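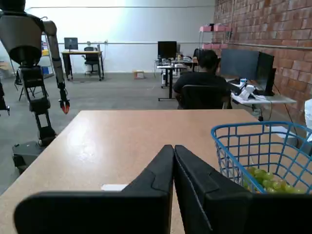
Bonsu asked at the outset that the planner timeout be dealt with before anything else on the list, as the grasp planner had been returning no plan on requests the old version handled without trouble. This was agreed and items 1 and 2 were swapped.

Control software meeting – minutes
December 22, 2020
Present: Plurevska (chair), Ristach, Bonsu. Jemville office by telephone from item 2.

We use cookies to remember your settings and to count visits. Accept all | Manage choices

1. Planner timeout
The June release set the planning limit at 5 seconds for all request types. Ristach has gone through the logs from the test arm: of 3,283 planning requests, 1,007 ended at the limit. Most of these had a goal pose close to the table surface, where the collision margin leaves the gripper very little room. Bonsu's view was that the margin is the fault and the limit only shows it up. Plurevska preferred to keep the margin until the table model has been corrected – the stored surface height is older than the present calibration.
Agreed: leave the limit alone, correct the table model, run the same requests again.
Action: Ristach.

2. Gripper state reporting
The driver publishes "closed" when the fingers stop moving, whether or not there is anything between them. The task layer then treats an empty close as a successful grasp and carries on to the lift. Jemville would like a third state, "closed, empty", worked out from finger position at the end of travel. Bonsu noted that thin objects will fall below any threshold that is safe for the rest, so the threshold must be set per object class. Ristach objected to having object classes in the driver. After discussion it was agreed that the driver will publish raw position along with the state, and the task layer will decide.
Action: Bonsu to draft the message change. Jemville to check that old recordings still play back.

3. Detection of items inside open mesh
Segmentation often merges the mesh with whatever is behind it, and the pose estimate is then pulled towards the nearer bars. Two approaches were put forward: filter the depth points before clustering, or mask the container from its known model. The second needs a model for each container. Plurevska asked for the filter to be tried first.
Action: Jemville, with results on the existing test set only.

4. Replay tool
Start-up now takes around 28 seconds on a full log, nearly all of it spent building the index. Ristach proposed saving the index beside the log file. No objection. The index must carry the log's checksum so that a stale one is rejected.
Action: Ristach, after item 1.

5. Any other business
Bonsu asked that parameter changes made at the console be written to the run log. At present they are lost on restart. Carried over.

Next meeting to be fixed when the rerun under item 1 is complete.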